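Do Dearer Wireless Earbuds Sound Better? A Blind Listening Report

Chaminda Matubbar
Audio and Acoustics module, Amutdale College
March 13, 2023

Why I chose this

Reviews of wireless earbuds tend to agree that you get what you pay for. I have never been convinced. Most reviewers know which pair they are wearing and what it costs, and many of the words they use (airy, refined, musical) can't be checked by anybody else. I wanted to see whether listeners could pick the expensive pair when they didn't know which one was playing.

The two models

I compared the Skistik, a cheap pair sold mainly online, with the Aebischer, which costs several times as much and has a glowing write-up on nearly every site I looked at. Both were bought new and updated to the latest software. Noise cancelling was switched off on both, as were any sound modes in the apps. The Aebischer app kept suggesting a "personal profile" after a short hearing test. I left that alone as well, although the makers would probably say I was throwing away half of what they charge for.

Method

Blind testing earbuds is awkward. With loudspeakers you can hide everything behind a curtain, but an earbud has to go in the ear and people can feel its shape. My way round this was to record the output of each pair with a small measuring microphone in a rubber ear, then play both recordings back through the same wired studio headphones. My supervisor pointed out that this mixes in the sound of the headphones. I accept that, but it does so equally for both.

Levels were matched using a 1,102 Hz tone. I had meant to use 1,000 Hz, but the Skistik has a narrow dip there and matching at that point made it too loud everywhere else. Louder nearly always gets called better, so this step matters more than anything else in the report. Very few of the reviews I read mention it at all.

The music was a piano piece, a folk song with one voice, and a dance track with heavy bass. Each listener heard short clips in random order, could switch between them freely, and wrote down a preference.

Results

On the dance track most listeners preferred the Aebischer, and their comments were consistent: the bass was tighter and the Skistik version sounded boomy. My measurements show the same thing, with a broad hump in the Skistik's low end.

On the piano and the voice I found nothing I would call a clear preference. Several people changed their minds when the same pair of clips came round again, which suggests they were guessing. One listener described the Skistik as "obviously the posh one".
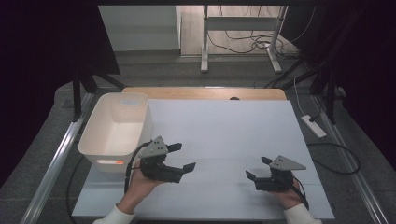

I also tried a free equaliser on the Skistik, bringing down everything below 200 Hz with a gentle shelf. After that the preference on the dance track mostly went away. I did this late in the project with fewer listeners, so it needs repeating before anyone leans on it.

What I don't trust

The listeners were all students on my course and may hear differently from the public. The rubber ear is one shape and real ears aren't. Fit changes bass a great deal, and a poor seal could easily swamp the difference I measured. I tested one sample of each model and can't say how much they vary from box to box. Drelley, the music shop in town, offered to lend me a second Aebischer, but it arrived after the listening sessions had finished.

I haven't looked at call quality, battery life or comfort, and the Aebischer may well earn its price there. On sound alone, I would want to see a level-matched test before paying the difference.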